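Grestell Ballot Tally Unit, Model 129
Supplied by Okafor Election Equipment, Lukton

The Model 129 is a bench-top counter for paper ballots, intended for ward and district returning offices. It replaces the Model 100, for which spare rollers remain available.

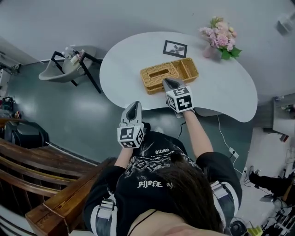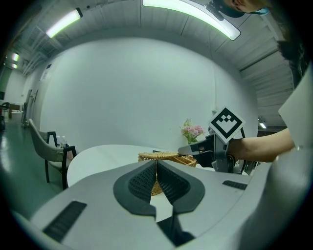
White table, two views.

Papers are fed from the hopper in bundles of up to 100. The unit reads the marked box, adds the vote to the running total for that candidate and passes the paper to the output tray. Papers with no mark, or with more than one, go to a separate reject tray for adjudication by the presiding officer. Totals are held in memory if the mains supply fails and can be printed at any point in the count.

Up to nine candidates or party lists can be set for each contest. Settings are locked with two keys, normally held by the returning officer and a deputy. Opening the cover during a count is recorded on the printed tally.

Weight with trays fitted is about 9 kg. Mains lead, dust cover, keys and handbook are included. Printer rolls are ordered separately.

The unit was used for the Pikavholm council by-election in November. The tally sheets were signed by Aminu Haruna, returning officer, and Fatima Bashir, deputy.

Orders received after Nov 4, 1999 will be supplied with the revised handbook. Existing owners may request a copy from the Lukton office.

Share 9
Comments 2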